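Gripper drops the CPU a few millimeters above the socket, only on some cycles

Posted in Faults and Troubleshooting

Kuo-hua Chow

We run a small repair and refurbishing shop in Lotden and have a cell that does processor swaps. The arm picks a CPU from a fixture plate, carries it to the board, lowers it over the open socket and lets go. The gripper is a Fodovico three-finger adaptive type. The cell ran 1,784 cycles with no trouble that I would call serious. Since Sunday it has let go early 8 times.

The fault goes like this. The pick is fine. The travel is fine. On the way down, a little above the socket, the fingers relax for an instant and the part falls the rest of the way. There is no error on the pendant at that moment. The log shows the close command still active. Then the arm finishes the move, opens as if it had placed the part, and goes back for the next one.
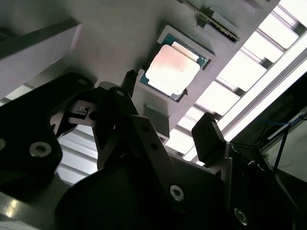 Three of those drops bent pins in the socket, so three boards are now scrap or waiting on somebody with a microscope and a lot of patience. The other five landed flat enough to get away with.

Already tried:

Replaced the air filter. Then remembered this gripper is electric and the air line on that side feeds something else, so ignore that one.

Raised the grip force one step. It still dropped a part the next morning.

Cleaned the fingertips with alcohol.

Reloaded the program from the January backup. Same behavior.

Swapped the processors for a different batch in case the lids had residue on them.

What I have not done is open the wrist. The arm is still under a service contract with Kołodziej and I don't want to void it if this is something simple.

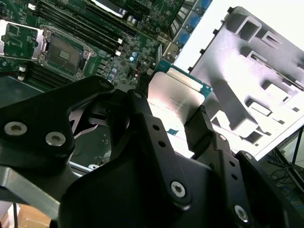 Processor in the fingers, board behind, socket open.

I also don't like that the cell keeps going after a drop. Last time it came back down with a second part while the first was still lying crooked in the socket. My coworker hit the stop, but he was standing there by luck. Is this a gripper fault or a program fault, and is it safe to keep running it while I look?

Shu-fen Au

Stop running it for production first. You have a machine that doesn't know whether it is holding anything. That is a separate problem from the drop and it is the more serious one.

On the drop itself, I would look at the wrist cable before anything else. You say it happens on the way down and not on the pick. If the wrist turns a good way between those two positions, a cable that is too tight or has a broken strand can lose contact at one angle and get it back at the next. On the Fodovico units I have worked with, a short dip in supply lets the motor go slack and then it re-grips, and the controller doesn't always log it. The command stays active the whole time, which matches what you see.

How to check without opening anything:

Put the arm in reduced speed. Take the good boards out and put a scrap board in the case. Use a dead processor.

Close on the dead part and jog to the spot where it usually drops. Hold it there. Keep everybody's hands out from under the gripper.

Rotate only the last joint, slowly, both directions, and watch the supply voltage on the diagnostics page. If it dips at the same angle every time, you have found it.

If the voltage is steady, stop the arm, lock it out, and check the connector at the wrist for a loose collar. Ours at Culthorpe had backed off half a turn. You could not tell by looking at it, only by trying it with your fingers.

Our service sheet has the wrist cable down for replacement at 2,000 cycles on jobs that twist the last joint hard. You are close enough to that to change it anyway.
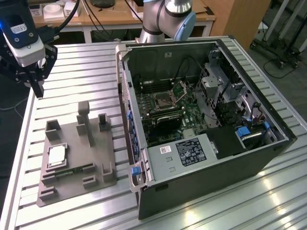 Case on its side on the table, fixture plate to the left.

For the program: add a grip check after the pick, another one at the hover point above the socket, and a third just before the open command. Read the actual finger position, not the commanded one. With a processor between them, the fingers stop at a certain width. If they close past that width, the part is gone. On a failed check the arm should stop where it is and wait for a person. Don't have it retreat on its own, in case the part is hanging from one finger.

Don't raise the grip force again. It won't cure a power dip, and you can mark the edge of the substrate.

D. from the night shift

We had something like this and it was the fingertips being worn. New pads fixed it. Might be worth a try, they are cheap.

Shu-fen Au

Worn pads usually slip during the fast part of the move or at the pick. Kuo-hua says the fingers relax, which is different. No harm in looking at them, but do the cable test first.

Kuo-hua Chow

Did the cable test this afternoon. The voltage dips when the last joint passes a certain angle going clockwise, and it does it every time. The collar was tight, so I think it is the cable. Kołodziej is sending one and says changing it does not affect the contract as long as their part is used.

I put in the grip checks at the hover point and before the open. The one after the pick is giving me false stops because the finger width reads differently when the part is still tilted in its pocket. For now I have moved it to after the lift. The cell stays off until the cable is in. Will post the result.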